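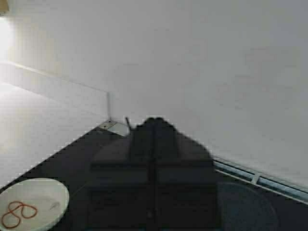
Unit 5: Routine care of the two-arm kitchen cell

Liscombe Technical Program, Service and Maintenance of Small Robots
Handout to go with the Sunday lab

5.1 What you are responsible for

Each bench pair looks after one arm, its gripper and its wrist camera. The course calls the cell Zarkus, and the same word is on the log sheets. Enter every check in the log, including the ones that find nothing wrong. A blank line is read as a check that was skipped.

5.2 Before power-up

Put the cell in lockout and hang your tag. Then work from the wrist outward.

1. Press the two fingers together by hand. They should meet along their full length. If you can see light at the tips but not at the base, a finger is bent or its mounting screw has backed out.
2. Try each finger screw with the small driver. Snug is enough. The threads are short and strip easily.
3. Wipe the finger faces with a dry cloth. Food residue and tape glue both change the grip.
4. Clean the camera lens with a lens wipe. Shop towels scratch it.
5. Follow the cable from the wrist to the base. Look for flattened spots, and check the slack at each joint by moving the arm slowly through its range.

A cable that goes tight at any point needs a longer loop at the joint before it. Do not solve this by moving the clamp at the base.

5.3 Home position and camera check

Release the lockout, power up and send the arm home. Start the Clident viewer and open the wrist view. Both fingers should sit low and near the center of the picture. If they have drifted to one side, loosen the camera bracket, straighten it and repeat.

Exposure is the usual trouble in a room with windows. Lock it at the setting on your log sheet before you record anything. A bright window will wash out whatever is in front of it, and a pale strip or tube held up against the glare loses its edges first. If that happens, lower the blind and run the check again. 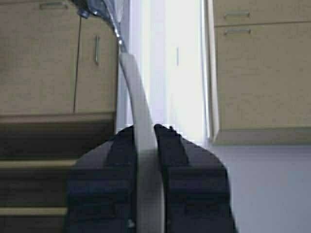

Set grip force with the arm still and the test block between the fingers. Start at 25 percent and go up in small steps until the block no longer slides when you pull it. Stop at 70 percent. An arm that needs more than that has worn pads, and the pads should be changed.

5.4 Door test

The door test loads the wrist sideways, which the block test does not. Close the fingers on the handle, pull the door open at low speed, hold for 2 seconds and swing it back. Watch the handle between the fingers. Write down any slip or twist, and which way it went.

Keep the other arm parked well outside the swing of the door. 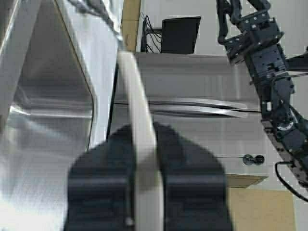
Figure 5.3. Fingers on the handle, door open, second arm at right.

5.5 Service intervals

Finger pads: replace at 2000 grips, or sooner if the surface is shiny.
Finger screws: check every session.
Wrist cable: check every session, replace at the first cut in the jacket.
Joint play: check every September, before the new group starts.

Read before next lab: Rungrueang workbook, chapter on cable routing. Bring your log sheets.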